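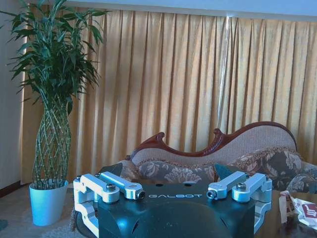
GALBOT, in white capitals between the silver arms

Gape and Trastton Bus Users
Minutes of the January meeting

Present: Angharad Wynne (chair), Ieuan Samuel (minutes), nine others as per the sheet. Started 7.10 pm.

1. Minutes of the last meeting
Agreed, with one correction. The line saying the council "has promised" to keep the 72 running until the summer should read "has said it hopes". The chair asked that the word "promised" be kept out of these minutes until somebody has a letter to go with it.

2. The 72 and what is meant to replace it
The chair had been to the drop-in session at Sunton library and gave a report. The plan is to end the 72 between Gape and Sunton and bring in Jender, a minibus you book by phone or on an app. The display boards said Jender would give "100 per cent coverage" of the villages. She asked what was being covered. The answer was that every house would be inside the area where a booking can be made. She pointed out that being allowed to ask for a bus and getting one are different matters. The young man on the stand wrote this down.

The boards also said there had been 800 responses to the survey and that most people were "open to flexible travel". The chair has a copy of the survey. Question 4 asks, "Would you like a bus that comes when you need it?" Two people at the meeting said they had ticked yes and would do so again, and that they had taken it to mean as well as the 72. There was no question asking if people wanted to lose the timetable.

The longest discussion was about waiting. The leaflet gives a pick-up window of up to 90 minutes. It doesn't say if that is counted from the time you ring or from the time you asked to travel. With a morning appointment at Sunton this matters a good deal. Someone who uses the surgery on Mill Road said she already gets the early bus and sits there half the morning, but at least she knows she will be sitting there.

It was asked how many vehicles there would be. The leaflet has a drawing of three. The council officer had told the chair that the drawing was "indicative". 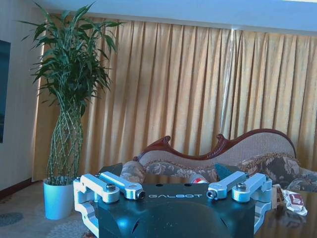

Ieuan Samuel said he was less sure than the rest of the room that the 72 deserved saving as it is. The last bus back from Sunton goes before most people have finished work, it missed Trastton altogether twice in one week before Christmas, and he had been the only passenger past the chapel more often than he liked to admit. If Jender did half of what it claimed he would use it. He wanted it noted that he did not expect it to do half.

There was some agreement with this, and some heat. It was put to him that a bus with poor times will have few people on it, and that the few people are then used as the reason to take it away. He accepted that. The chair said both things could be true and asked that we stick to what we can find out before the next meeting.

Agreed to write to the council asking:
- how many vehicles, in figures
- when the waiting window starts
- whether bus passes will be valid at all hours
- what happens to a return booking if the surgery is running late
- whether the 72 will run alongside for any period, and who decides when it stops

Action: Angharad Wynne to draft, others to send changes by email and not by note through the door.

3. The shelter at Trastton
The replacement side panel is still "on order". It was on order in the autumn. A member who rang was told it had been delayed by the supplier, and when he asked which supplier he was put through to parking. No great hope was expressed. Agreed to ring again, and to take a photograph of the gap so that we can stop being asked which panel we mean.

4. Real-time signs
The sign at Gape crossroads now lights up. It shows the printed timetable. Members who have stood under it reported buses shown as due which did not come, and the sign then simply moving on to the next one. Ieuan Samuel to note down times for a fortnight. The chair doubted that anyone would read them but thought we should have them.

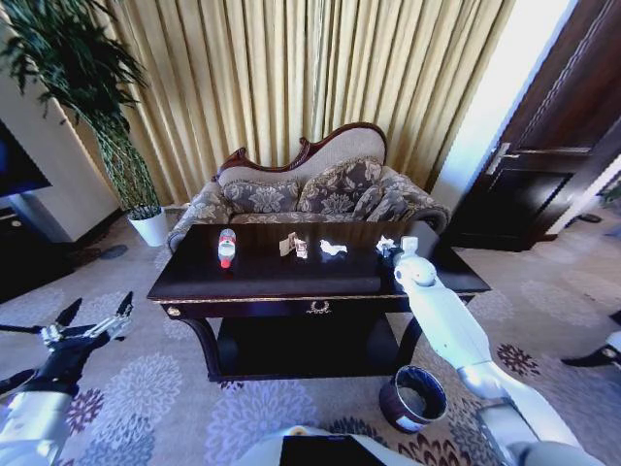
5. Any other business
The parish newsletter has offered us half a page. Agreed to use it for the five questions under item 2, with no answers, unless some have arrived by then.

A request to change our name to include Sunton was put off again.

6. Next meeting
Same time next month. The chair will invite the council officer, who was invited to this one.

Closed 8.35 pm. Those going back to Trastton got a lift.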